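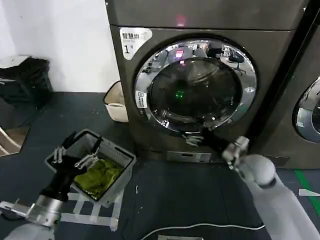

Washer-dryer no. 1, with the light gray laundry basket on the floor in front of it.

Equipment Review: Front-Loading Washer-Dryers, Shared Laundry Room
Prepared by Neusa Peixoto, Residential Services, Flistwood House
September 20, 2018

Scope

This review covers the front-loading washer-dryers in the shared laundry room at Flistwood House and the plastic baskets issued for use with them. It was requested by the Vasconcelos residence, which is considering the same type of machine for its own building. Most of the observations concern machine no. 1, which receives the heaviest use. Residents' comments were gathered at the service desk and are included where they bear on a purchasing decision.

Location and floor space

The machines stand side by side on a dark floor mat with a narrow gap between them. The gap is adequate for normal use but will not admit a broom, and small items that fall into it must be retrieved with a long-handled grabber. Buildings with the room to spare should allow a wider space.

A rectangle has been marked on the floor with white tape to show where a basket may be set down. The marking was inexpensive and has proved useful. Before it was applied, baskets were frequently left in the walkway. We recommend that any building installing these machines mark the floor at the same time.

Door and drum

The round door is the strongest feature of the design. The opening is wide, and a bath towel or a folded blanket can be loaded without being forced past the rim. Residents who had used the previous top-loading machines reported that small items are easier to find at the end of a cycle. The tinted glass is less satisfactory. It is dark enough that a single sock against the back of the drum can be missed, and residents are asked to feel around the inside by hand before closing the door.

The chrome ring is attractive when clean. It also shows every fingerprint, and our cleaning staff now wipe it daily with a dry cloth. A matte finish would have been preferable for a shared facility.

The door sits low, as is usual for this type. Taller residents and those with back complaints have asked whether the machines could be raised. A platform supplied by Trorano was considered and set aside on grounds of cost. Buildings that serve older residents should give the matter more weight than we did.
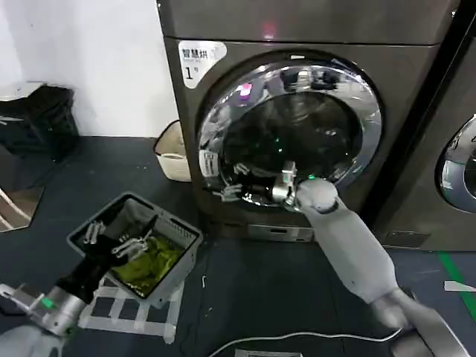 Machine no. 1: the door opening and, at the base, the lower access panel.

Washing and drying performance

Washing results are good for everyday cotton and mixed loads. Drying results depend heavily on the size of the load. A drum that is half full dries evenly. A full drum does not, and heavy seams and waistbands often remain damp. An additional drying period of 45 minutes corrects the problem in most cases, although it lengthens the wait for the next resident. The house rule is now a half load whenever the drying function is to be used.

Cleaning behind the lower panel is assigned to staff and takes roughly 10 minutes per machine. We do not advise leaving this task to residents.

Baskets

The gray plastic baskets were purchased from Skullis in a lot of 25. They are light, they rinse clean, and the slots along the sides allow air to reach damp clothing. Placed close to the door, a basket catches most of what slips out during unloading. The rim is comfortable to grip with one hand when the basket is nearly empty. With a full load of wet towels it flexes noticeably, and two hands are required. A stiffer rim would justify a modest increase in price.

Recommendation

The washer-dryers are recommended for small residential buildings in which residents can be relied upon to observe the half-load rule. They are not recommended where large loads must be washed and dried in a single cycle. The baskets are recommended without reservation for dry laundry and with the caution noted above for wet laundry.

Residential Services will examine the condition of the door seals again in December. Questions from other buildings may be left at the Flistwood House service desk.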